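Re: [ollesia-kitchen] Bowl storage and table covering
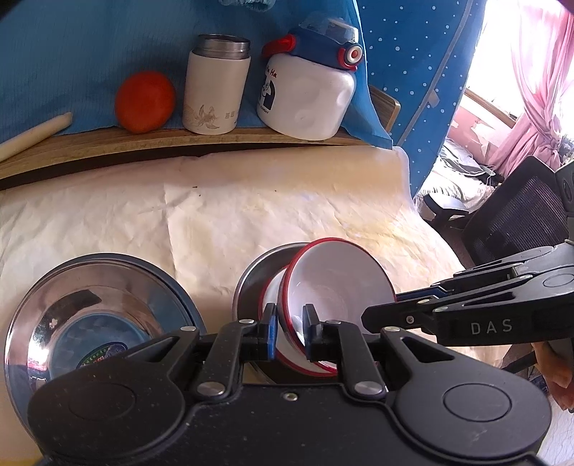

White bowls with red rims, stainless bowl and the large shallow basin, on the covered table.

From: Iara Montecinos
Date: 08/01/2020

Liam Haslam wrote:
> Do we nest the red-rimmed bowls inside the steel one or keep
> them separate? The Nisbet shelf has 200 mm of clearance and I
> would like to use one stack if it fits. Also, is the cream
> sheeting staying on the table?

Liam,

Separate stacks, please. The steel bowl goes in the basin and the white bowls go beside it. Nested all together they bind at the rim, and the top one has to be tilted to get it out. That is how rims get chipped.

Order for the Nisbet shelf:

Basin at the bottom, flat side down.
Steel bowl inside the basin, centred.
White bowls to the right, no more than 8 high.

The sticker in the bottom of the basin can come off. Warm water first, then cooking oil on whatever glue is left – no steel wool, it dulls the finish and the marks stay grey.

The sheeting stays until the end of January. It wrinkles as soon as anything is dragged across it, so lift the basin when you move it. A replacement roll from Sodmont is 76 cm wide, too narrow for our table without a join down the middle. I have not ordered it.

Iara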